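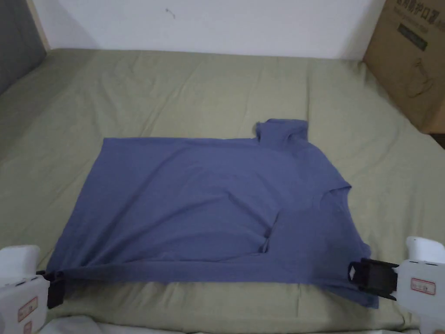
요즘 제 하루는 옷 개기로 시작해서 옷 개기로 끝나요. 집안일 얘기 같지만 일 얘기입니다 ㅎㅎ 로봇이 보고 배울 시연 데이터를 모으는 중인데, 양손에 그리퍼를 하나씩 쥐고 사람이 직접 옷을 개면서 기록하는 방식이에요. 프로젝트 이름은 Flono이고, 저는 그중에서 부드러운 천 쪽을 맡고 있습니다.

처음 해 보면 다들 놀라는 게, 손가락이 열 개에서 갑자기 집게 두 개로 줄어든 기분이 든다는 거예요. 평소에 옷 갤 때 새끼손가락이 얼마나 많은 일을 하는지 저는 이 일 하면서 처음 알았어요. 소매 밑을 슬쩍 받쳐 주고, 주름을 쓸어내리고... 그게 다 안 되니까 동작을 처음부터 다시 짜야 하더라고요.

오늘 목표는 55개였어요. 한 벌을 펼친 상태에서 다 갤 때까지를 한 개로 칩니다. 오전에 19개까지 하고 점심을 먹었는데, 밥 먹고 오니까 손이 풀려서 그런지 오히려 속도가 붙었어요. 물론 빨리 한다고 좋은 데이터가 되는 건 아니라서, 일부러 숨 한 번 쉬고 집고, 또 숨 한 번 쉬고 놓고 그럽니다.

같이 일하는 Sigrún Toft 님이 화요일에 해 준 말이 계속 생각나요. "잘못 집었으면 멈추지 말고, 고쳐 잡는 것까지 남겨 주세요." 그 전까지는 모서리를 놓치면 무조건 지우고 다시 했거든요. 그런데 완벽한 시연만 잔뜩 모아 놓으면, 모델이 한 번 삐끗했을 때 어떻게 돌아와야 하는지 배울 데가 없잖아요. 듣고 나서 지운 것들이 얼마나 아깝던지!
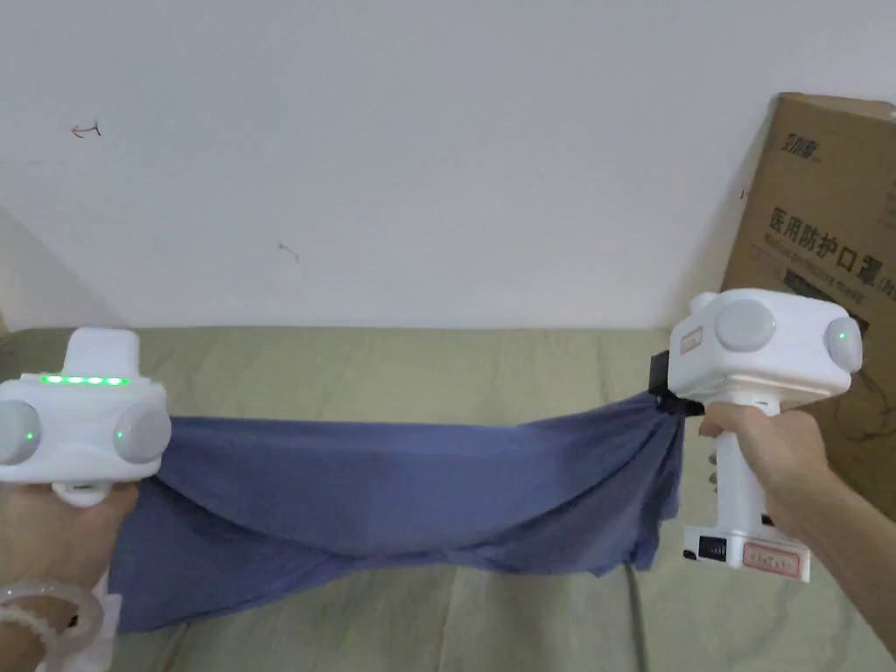
제일 까다로운 건 역시 얇은 니트예요. 양쪽을 팽팽하게 당기면 윗선은 반듯해지는데 아래쪽은 제멋대로 늘어지고, 내려놓는 순간 또 모양이 바뀌어요. 그래서 저는 몸에서 먼 쪽부터 천천히 눕히는데, 동료는 정반대로 한대요. 둘 다 모으기로 했습니다. 사람마다 버릇이 다른 게 데이터에는 오히려 고마운 일이라서요.

목이 올라오는 옷도 만만치 않아요. 몸판은 납작하게 잘 눕는데 목 부분만 고집스럽게 서 있어서, 눌러 주려다가 어깨선까지 끌고 올 때가 많아요. 어떻게 접는 게 좋은지 아직도 3가지 방법 사이에서 왔다 갔다 하는 중입니다.

손목 괜찮냐고 물어봐 주신 분들 감사해요. 괜찮습니다! 2시간마다 꼭 쉬고, 쉴 때는 스트레칭도 해요. 웃긴 건 집에 가서 제 빨래를 갤 때도 엄지랑 검지만 쓰고 있다는 거... 어제는 수건 모서리를 집고 한참 가만히 있다가 혼자 웃었어요.

다음 주에는 옷이 뭉쳐 있는 상태에서 시작하는 걸 해 볼 거예요. 어디가 소매고 어디가 밑단인지부터 찾아야 해서 한 개당 시간이 꽤 늘어날 것 같아요. 혹시 비슷한 작업 하시는 분 계시면 첫 모서리를 어떻게 찾으시는지 댓글로 알려 주세요. 정말 궁금합니다 🙏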